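Ranger la table : où en sont les bras de Dotura ?

Beaucoup de lecteurs nous demandent si un robot peut déjà faire les petites tâches de la maison, et nous leur répondons chaque fois la même chose : cela dépend de la tâche, et surtout de la table. En novembre, j'ai passé une journée avec l'équipe de Dotura, qui travaille depuis deux ans sur le rangement après le repas ou le goûter. Je voulais voir le travail de près et non pas une vidéo bien montée.

La tâche paraît très simple. Il faut prendre ce qui traîne sur la table, les paquets de biscuits, les petits emballages, et le déposer dans un panier. Ensuite, si possible, enlever les miettes. Un enfant de six ans le fait quand on le lui demande deux fois.

Xóchitl Gallegos, responsable des essais, m'a expliqué que les objets durs ne lui donnent plus beaucoup de souci. Une boîte, une tasse, un flacon : le bras s'approche, la pince se ferme, l'objet part. Avec un sachet, c'est une autre histoire. Il brille, il se plie, il change de forme au moment où on le touche. Si la pince serre trop, le contenu devient de la poudre ; si elle ne serre pas assez, le sachet glisse. Sur les 400 essais que l'équipe a notés pendant l'automne, les échecs viennent en majorité de là.

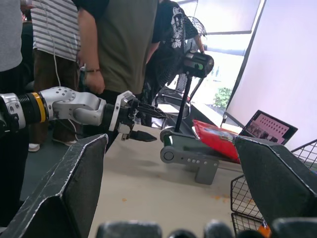

Essai de rangement chez Dotura : un paquet rouge à saisir, le panier en fil noir à droite, quelques miettes orange sur la table.

L'autre difficulté est le voisinage des objets. Un paquet seul au milieu d'une surface vide, le système le trouve bien. Le même paquet appuyé contre un appareil demande de choisir par quel côté arriver, et le bras hésite, parfois jusqu'à 25 secondes. Vangelis Bakalis, qui écrit la partie planification, trouve que c'est encore trop pour une cuisine, où personne n'a envie d'attendre. Il travaille donc sur une approche à deux bras : le premier tient ou écarte, le second prend. J'ai vu cette méthode réussir plusieurs fois de suite, puis échouer sans raison que je puisse comprendre.

Pour les miettes, il n'y a pas encore de réponse. Une pince n'est pas faite pour cela. L'équipe a essayé de lui donner une éponge, avec un résultat que Mme Gallegos appelle « une redistribution ». Un outil avec brosse est en préparation avec l'atelier Tsakiris, mais je n'ai pas pu le voir.

Et dans les ateliers ? La société Gravton, qui emballe des pièces légères, a fait un essai de 12 semaines avec le même logiciel. Les bacs sont toujours à la même place, les pièces sont rigides, et le bras travaille presque sans aide. Je garde de ma visite cette différence : l'atelier s'est arrangé pour la machine, tandis que la maison change chaque soir.

Mon avis reste donc prudent. Pour débarrasser une table préparée, oui, avec un peu de patience. Pour la table du samedi après le passage des enfants, pas cette année - et je crois que l'équipe de Dotura dirait la même chose.

Dans le prochain numéro : le pliage du linge, avec une visite chez Skindo.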